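Folding, Six Months In

Batotthorpe is a linen and workwear laundry, and I run the planning side of the finishing department. Since April part of the folding has been done by a two-arm cell from Movisier. People in other laundries keep asking me what changed, so I am writing down the parts I can speak to.

The washing and drying were automated long before I arrived. Folding was the holdout. A flat sheet is easy for a machine with rollers and has been for decades. A garment or a loose towel is a different problem: it arrives in a heap, no two heaps are alike, and the first job is to find something worth gripping. A person does this without thinking. The cell spends most of its cycle on it.

Movisier trains the cell from demonstrations. Our folders recorded them over several weeks, on paid time, 30 minutes per session and no more than 2 sessions in a shift. The limit came from the folders, who found that working through a gripper is slower than working by hand and harder on the wrist. The target was 200 usable demonstrations per item type. Towels got there first. Shirts took far longer.

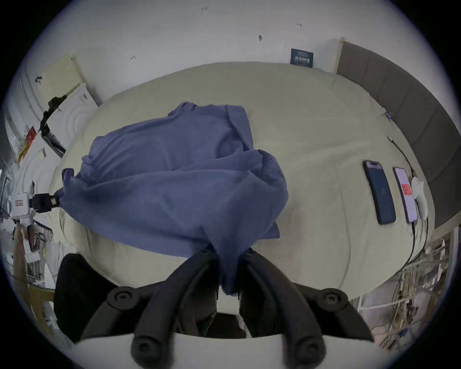 The biggest change in daily work was to the order of tasks. Before, a folder took an item from the bin, checked it for stains and tears, folded it and stacked it. The cell folds and stacks, but it does not check, so inspection had to become a separate step ahead of it. We put it at the bin. It is a standing job with constant looking, and by the second hour people miss things. We now rotate every 90 minutes.

The second change was to pay. Folding had a piece rate on top of the hourly wage, and a piece rate makes no sense for inspection. After some argument the old average bonus was rolled into the base. The fastest folders lost a little by this and said so. I think they had a point.

Headcount in finishing is the same. I would not read much into that - we took on the Osagie contract in the same period, and the extra volume absorbed the hours. If that contract goes, the question comes back.

Next on the list is fitted sheets. The Fadum site has offered to record the demonstrations, and our folders have asked to see their session limits before anything is shared.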